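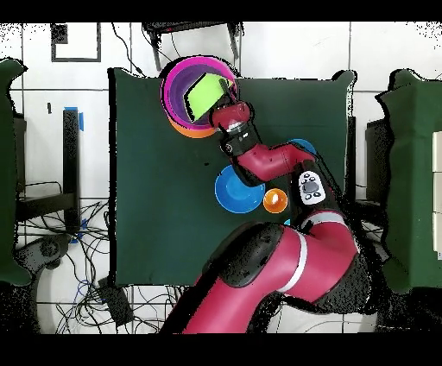

Magenta, purple, orange, all nested

Cabin & Cottage Talk > Kitchens
Thread: Do you stock your rental with plastic or real dishes?
176 views

lakehouse_lurker
Posts: 243

Ok so we're opening the place on Clelen Lake to renters for the first time in March and I'm stuck on the dumbest thing, dishes. My husband wants bright plastic everything. I grew up washing my grandmother's stoneware in that same sink and it makes me a little sad to think of people eating pancakes off picnic stuff. But we had two cousins up last summer and they broke four plates and the good gravy boat in one weekend, and they're grownups!!

We sleep eight. There's a dishwasher (old Droton, takes two hours and sounds like a tractor). What do you all do?

mudroom_mike
Posts: 1,898

Plastic. I've rented mine out for nine seasons and started with a nice white china set from Ó Súilleabháin Hardware in town. By the second season I had six dinner plates, eleven saucers and no idea where anything went. Nobody tells the owner when they break a bowl. They hide the pieces under the coffee grounds.

Get bowls that nest. Cabinet space is the real problem in a cabin, way more than breakage.

pinecone_patty
Posts: 3,000

Going to disagree with Mike again, sorry Mike. I can't stand hot soup out of a plastic bowl. It smells funny, it scratches, and after a year with tomato sauce everything has that orange tint. And a lot of it isn't supposed to go in the microwave, which guests will do no matter how many signs you tape up.

I buy plain white diner plates, the thick kind, by the dozen. When one breaks I pull another from the box in the shed. They all match forever. Yes they're heavy. So is my cast iron and people manage.

mudroom_mike

Patty your guests are all retired bird watchers. Mine are families with toddlers.

pinecone_patty

Bird watchers drop plates too, they just feel worse about it.

twocoves
Posts: 62

We do both and it's been fine. Real dishes in the upper cabinet, plastic in a low drawer by the back door. The low drawer goes out to the picnic table and down to the dock, and little kids can get their own cereal bowl without climbing on the counter (mine used to stand on the oven door, I'm still not over it). All I say in the welcome book is "the colorful ones can go outside."

The one thing I'd spend money on is an outdoor tablecloth with some weight to it. We went with dark green and it hides everything, and the bright stuff looks really cheerful on it. 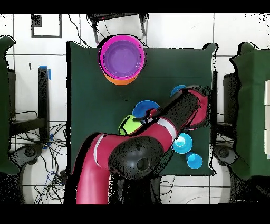

Re: Do you stock your rental with plastic or real dishes?

lakehouse_lurker

Oh I like the low drawer idea a LOT. We have one down there that's all dead batteries and fishing licenses from the nineties, so it could stand to be cleared out anyway.

Patty, how do the diner plates do in the dishwasher? Ours has those narrow slots and I already have to lean the dinner plates sideways.

Also does anyone have the Ovovetti stacking set? My sister swears by hers but she lives in an apartment with a cat, so not exactly a stress test.

pinecone_patty

Mine fit every other slot, so you lose some room. Measure first. I made the mistake of ordering four dozen before I checked and my neighbor ended up with two of them.

mudroom_mike

I had the Ovovetti set at the first place. Nice while it lasted but the lids walked off. Skip anything with lids, is my advice. Go for wide shallow bowls, they do salad, chili, chips and cereal and you hardly need plates at all.

twocoves

Half agree. You need plates for corn on the cob and I'll fight you on that one. But I do keep way more bowls than plates outdoors, plus a couple of the tall cups for lemonade.

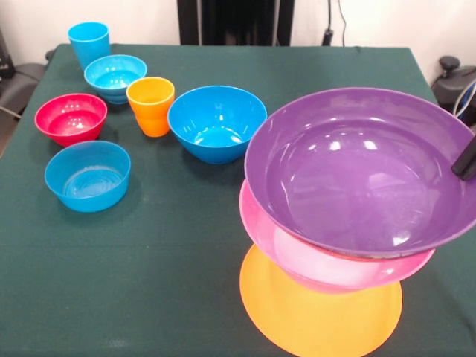 Six bowls, two cups, one plate

lakehouse_lurker

Sold! Both it is. Husband gets his bright colors in the low drawer and I'm keeping grandma's stoneware at our house. Patty, I'll measure the slots this weekend and message you about those plates.

mudroom_mike

Check under the coffee grounds in August.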